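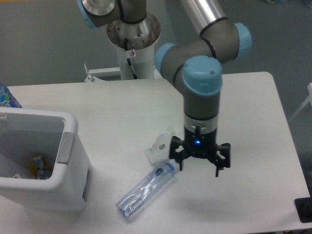 ## 24 Feb 2021, sorting table, grasp proposals again

Okay, long entry, because I want all of this written down before I forget which version was which.

Today was the first proper run of the Skidby proposals against the old Rivden ones, same table, same bin, same kind of trash. Quick refresher for anyone reading over my shoulder: Rivden picks a grasp from the top-down depth map only. Skidby takes the depth map plus the color mask and is allowed to say "I don't trust the depth here" and fall back on the outline of the object. That's the whole difference! Same planner, same three-finger open posture, same descent speed.

The clear bottle is the one I care about. Depth on clear plastic is garbage (sorry), it goes straight through to the tabletop in the middle and then you get these little islands of good points at the cap and wherever the label is. Rivden loves the islands. It goes for the cap nearly every time, and a grasp on the cap end means the bottle swings as soon as it leaves the table. Skidby wanted the cap end too on the first few tries, which made me grumpy until I found that I'd left the mask threshold at the November value. Changed it, reran, and the proposals moved down toward the label where I want them.

Totals for the day: 247 attempts across both methods, bottle on its side for all of them, rotated by hand between tries. I haven't split out the success rates yet, I'm not going to guess at them here. My gut says Skidby is ahead on clear stuff and a bit behind on paper.

Paper, ugh. If there's a crumpled piece sitting right up against the bottle, the mask merges the two and the outline comes out as one big lumpy thing. Then the fallback draws its center line through the lump and the fingers come down half on paper. With white paper on a white table the color channel doesn't help much either. Lahcen Tazi thinks we should split the mask wherever the depth confidence jumps, so bottle = bad depth, paper = good depth, cut there. I like it a lot, it's basically free information we've been throwing away. He's going to sketch it in the Kiani branch so it doesn't break my runs.

Other stuff, in no order:

- The wrist offset was 2 mm off after the tool was remounted. Fixed in the config, and I threw out everything before the fix (not in the 247).
- Approach height stays where it is for now. I was tempted to lower it, but I don't want to change two things at once.
- Shadows from the fingers do show up in the color mask when the hand is low. We take the mask before the descent so it shouldn't matter, but if we ever go closed loop it will!
- Logs are on Randton under my folder. The attempts with merged masks are tagged "lump". Yes, I know. I'll rename it.
- Need to write down object pose by hand-marked corners instead of my eyeballed angles. The angle column is not good enough for a plot.

Tomorrow: split the results by method and by bottle angle, then six repeats of each lump case with the old threshold so we can see how much of that was just my November setting. If Lahcen's cut is ready I'll run it offline on the saved masks first, no arm needed.

Also ask about a second kind of clear bottle, one without a label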